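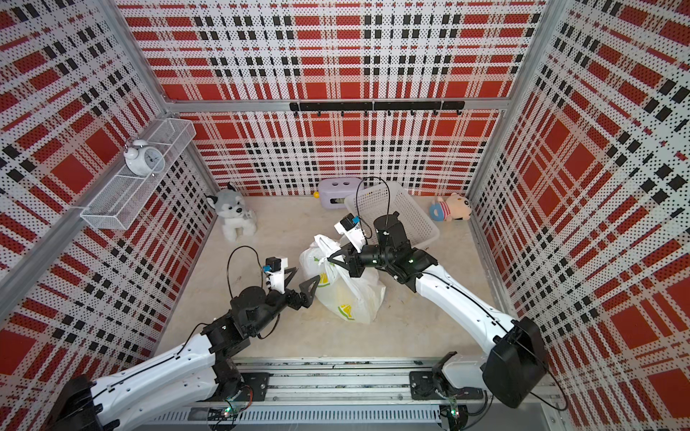
Thin carrier bags: gauge, seal failures and what to ask the supplier for

Packaging & Consumables > Bags and Film
Page 1 of 1

mjuhasz
Posts: 414

I buy front-of-store consumables for a small grocery group. We have six shops and go through a lot of white vest-type carriers. In July we moved from the Skindwood bag to one from Bikholm at what was sold to us as the same gauge. Since the change the shops have been reporting bottom seal failures, mostly with glass jars and bottles, and mostly in the first minute after the customer lifts the bag off the counter.

What I have so far:

Both bags are HDPE, white, side gusseted, same flat width within a couple of millimeters. The Bikholm bag feels crisper and makes more noise. Handles are fine on both. The failure is nearly always a split running along the inside edge of the bottom seal, starting at the gusset fold and going toward the middle. The film itself rarely tears anywhere else.

The supplier says the film is in tolerance and that our staff are overloading. Packing practice has not changed. I would like to know what I should be measuring before I go back to them.

Miklós Juhász

filmgauge_ned
Posts: 1,006

A split along the inside edge of the seal usually means the seal was made too hot or held too long. The film next to the seal bar thins out and you get a weak line. The seal itself will be strong, which is why a pull test at the factory that only looks at whether the seal peels will pass.

Cut a strip across the seal, one inch wide, and pull it by hand slowly. If it opens like a zipper at the weld, the seal is cold. If the weld holds and the film breaks right beside it, the seal is hot. Do it at the gusset and again at the center. At the gusset you have four layers and at the center two, and one bar temperature has to serve both.

tillside
Posts: 87

Before blaming the seal, measure the film. "Same gauge" on a quote means nominal. I have had cartons that were fine on average and thin down one side, because the blown tube was uneven all the way round and nobody rotated the die. Fold the bag so you have ten layers, measure with a micrometer, divide by ten. Then do it again on the other side of the bag.

mjuhasz
Posts: 414

Did the strips this morning. At the gusset the film breaks beside the weld on nearly every one. At the center it stretches a long way and then breaks somewhere random. I take that as hot at the gusset and acceptable in the middle.

No micrometer here. I can weigh a bundle, if that is any use.

tillside
Posts: 87

Weighing is fine for an average. Weigh the whole bundle, subtract the header and the wrap, divide by the count. Check the count by hand first. Short bundles are common enough that I would not trust the label. It will not tell you anything about variation from side to side.

csaba_v
Posts: 233

I disagree with the hot seal reading, or at least I don't think the strips prove it. HDPE film is oriented when it is blown. It splits easily in the machine direction and resists across it. If the converter changed resin or blow-up ratio, you get a film that is crisp, noisy and splits if you look at it. The gusset fold is a crease in exactly the direction the film wants to split. You would see the same break beside the weld with a perfectly good seal.

Test: nick the edge of a bag with scissors in the body, well away from any seal, and tear it up the length, then do another across the width. Do the same with an old Skindwood bag if you still have any. If the lengthwise tear on the new one runs with no effort and the old one fights you, the film is your problem and no seal adjustment will fix it.

Csaba Vass

filmgauge_ned
Posts: 1,006

All HDPE carriers tear easily lengthwise. That test will tell him he has an HDPE bag. And his failures run along the seal, across the width of the bag. Orientation splitting would run up from the seal toward the handles.

csaba_v
Posts: 233

It is a comparison between two bags, so it does not matter that both tear. The question is how different they are. On the direction, I will grant that a split along the seal is less typical of orientation. I have seen it start as a short vertical nick at the fold and then turn and follow the weld. He should look at the first quarter inch.

mjuhasz
Posts: 414

Found a part carton of the old bags at the Nosska shop and brought two bundles back.

Tear test: the new bag tears lengthwise with less effort. The difference is noticeable by hand but not dramatic. Across the width I could not tell them apart.

Looked at the failed bags with a loupe. Most start right at the weld with no vertical nick. A few have one. So there is something for both of you.

Weight: the new bag comes out around 6 percent lighter than the old one, bundle against bundle, after I counted both.

tillside
Posts: 87

Six percent is inside what most suppliers will write into their terms, so you probably can't claim on it. Check your terms anyway. I would still bring it up. Thinner film with the seal bar left at the old setting gives you a hot seal, so the two findings go together.

bagman_szucs
Posts: 19

I used to run a bag line at Szűcs. The usual sequence was that the film got down-gauged, the operator kept the bar temperature, and the line speed stayed where it was. At the center you got away with it. At the gusset edge the film necked down. We used to drop the temperature and then had cold seals in the four-layer part, so there was a narrow window. Worn PTFE tape on the bar makes it worse and shows up as a repeating fault, same position on each bag. Lay several failures on top of one another and see if they line up.

Also ask if they have recycled content in there. Gels in the film will start a hole near a seal when the film would have survived otherwise. Hold one up to a window and look for specks.

mjuhasz
Posts: 414

They line up on the left gusset, looking at the printed side. The right gusset fails less often. I can see specks in both makes, slightly more in the new one.

filmgauge_ned
Posts: 1,006

One side failing more than the other is a bar problem. Uneven pressure or worn tape, as said above.

csaba_v
Posts: 233

Or film thinner on that side. He still has not measured it. Borrow a micrometer before you write to them, because that is the first thing they will ask.

mjuhasz
Posts: 414

Fair. I have one coming on Friday. For the complaint itself I intend to send sealed, unused bundles with the carton labels, plus the failed bags marked left and right, and ask for a dynamic load test on filled bags in place of the static hang they quoted. Is there a usual drop or jog height people agree on?

bagman_szucs
Posts: 19

We used a jog rig with a short stroke and a fixed number of cycles, and the figure was whatever the customer had signed. Ask for their method in writing, then have them run both makes on it. The comparison is worth more to you than the absolute number.

tillside
Posts: 87

And put the load in as jars. A bag of sand spreads itself across the bottom and will pass almost anything.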